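Welville Automation Users Board
Manipulation Hardware > Grippers and End Effectors
Topic: Two-finger gripper comparison on soft goods (Davach and Plarkness)

bench_admin_w
Posted 24 December 2021

This thread records the results of our gripper evaluation and invites comment from members who operate similar equipment. Two units were under review: the Davach two-finger gripper and the Plarkness two-finger gripper. Both were run from the same Jatoi controller at the same closing speed. The test items were fabric pouches, folded cloths and shoes, presented one at a time in a furnished room.

Each unit completed 48 attempts per item type. On pouches, the Davach dropped 4 and the Plarkness dropped 36. Cloth results were close enough that we do not wish to rank the two units on that item. 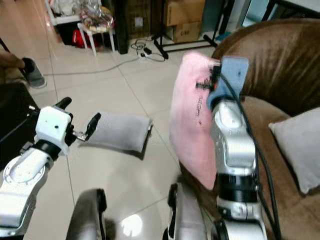

The force limit was left at the factory setting for both units. Members should note that the Plarkness fingertips are shorter and must approach a pouch more squarely. Our approach path was written for the longer fingertips and was not changed between units.

softgoods_lab
Reply 1

Thank you for posting the figures. I must question the last point. If the path was written for one gripper and used unchanged for the other, the 36 drops measure the path as much as the hardware. We run the Plarkness daily on filled pouches and would not accept a drop rate near that level.

bench_admin_w
Reply 2

The objection is reasonable. The purpose was to learn which unit could be installed without rewriting existing programs, and for that purpose the figures stand. They should not be quoted as a general rating of the Plarkness.

kestrel_ops
Reply 3

I disagree with softgoods_lab in part. A site with many stored programs does not have the option of tuning each one. Our library holds 2158 saved paths, and a gripper that needs a new approach for each is not a practical replacement.

Was the wrist camera exposure locked during the trials? Glossy floor tile has caused false edges for us when exposure is automatic.

bench_admin_w
Reply 4

Exposure was locked for all attempts. We did see false edges during setup, before it was locked, and those attempts were discarded.

softgoods_lab
Reply 5

I would still ask that the title be amended to state "unmodified approach path." Readers searching for a purchase decision will see the drop counts first.

For anyone repeating the trial, please lower the Jatoi closing speed before changing the force limit. Raising force on a filled pouch pushes the contents away from the fingertips and the grip gets worse.

kestrel_ops
Reply 6

Our experience with force is the opposite on thin cloth, where a higher limit helped. On pouches I have no data.

bench_admin_w
Reply 7

The title request has been sent to the moderators. A second run with separate paths for each gripper is planned for April, and the results will be added to this topic.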